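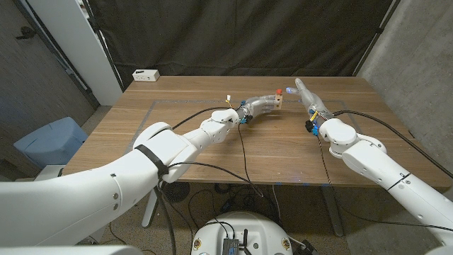 Wooden Blocks and How We Play With Them

A block is one of the simplest toys there is. It has no batteries and no instructions, and children have been building with blocks for a very long time. The oldest set at the Sestirham Toy Museum was made in 1886.

What is a cube?

Many blocks are cubes. A cube has six flat faces, and every face is a square of the same size. It also has eight corners and twelve edges. Whichever face you set it on, a cube stands the same height.

Why are some blocks painted?

Color helps us sort. If one face of a wooden cube is red, you can tell at once which way up it is. Try turning the red face to the side, then to the bottom.

Why work on a table?

A tower needs a flat, level base. A table is firmer than a carpet, so the blocks do not lean. Tape can be used to mark out a building area on the table top - a rectangle is a good shape to start with.

Try it yourself

Pick up one block between your thumb and fingers. Hold it just above the table, then lower it slowly. Place a second block on top, with the edges lined up.

Visiting the museum

The Block Room holds 78 sets from many countries. Children may handle the blocks on the low tables. Sets in glass cases must not be touched.

Text by Sidra Lashari, Learning Department. Page last reviewed 8 June 2020.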